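Cords, Coiled: A Small Gallery

Last updated: Sep 18, 2021

Everyone owns a power strip, and everyone stores it the same way, which is by dropping it into a box and letting it make friends. These are from an afternoon spent on one white strip, one white cord and one white board on a pale wooden table. We do like a color scheme.
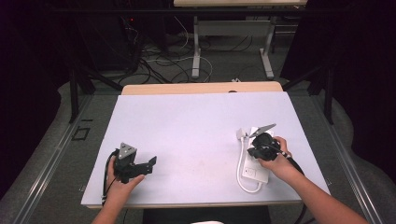
The strip flat on the board, its cord in a loose U with the plug up at the top.
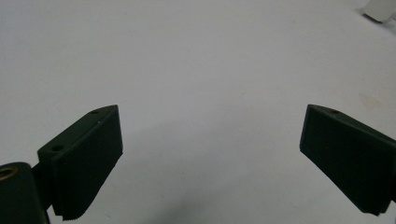

Plain white board, or most of a view of it. Restful, if you have spent any time with cords.

Words by Mio Uchida, with corrections from Kazue Higuchi, some of them accepted

A few notes for people who came for the pictures and stayed for the cord.

The loose U is where I like to start. It looks like giving up, but a cord that has lived in a drawer has opinions, and laying it out in one wide bend lets you see where the old kinks are before you fold them in for another year. Kazue prefers to pull the whole length straight first and run it through her fingers. She is faster. I have pointed out that speed isn't everything, usually while she waits for me to finish.

The plug goes next to the head of the strip, and then you fold. Long folds, the length of the strip itself, laid side by side and tied once in the middle. Please don't wrap the cord around the strip like a scarf. It bends hard at the spot where it leaves the housing, the same spot every time, and that is the part you can't see going bad. If the jacket is cracked there, the strip is finished. No tape.

For ties we use the Vorkell cloth ones, 60 to a pack, and I've been complaining about the price since the first pack. Wire twists are cheaper and chew up the cord. Rubber bands are fine until September, when you open the box and they have turned into something you would find under a diner seat.

A plain board helps more than I expected. I had been doing this on the bare tabletop, and before that on the carpet, which I can't recommend to anyone over 45 or anyone with knees. White cord on a white board is not the easiest thing to look at, I'll admit, and Kazue has been asking for a gray one. Her request is under review. It has been under review for some time.

Labels: one at the plug end, one at the strip end, same words on both. "Long white" was a good label until we had several. Now we write the length and the shelf. The shelves are Cumorard, bought used, with one that leans, and everything on the leaning shelf gets labeled "leaning shelf" because I lost that argument too.

The full list of what we own runs to 97 cords, and that's after the purge. I would have guessed half that. Most of the ones that left had plugs for things we got rid of years ago, including a Reisinger radio I still miss.

More pictures when we get to the extension reels. Kazue says soon. The reels are behind the leaning shelf, so I say later.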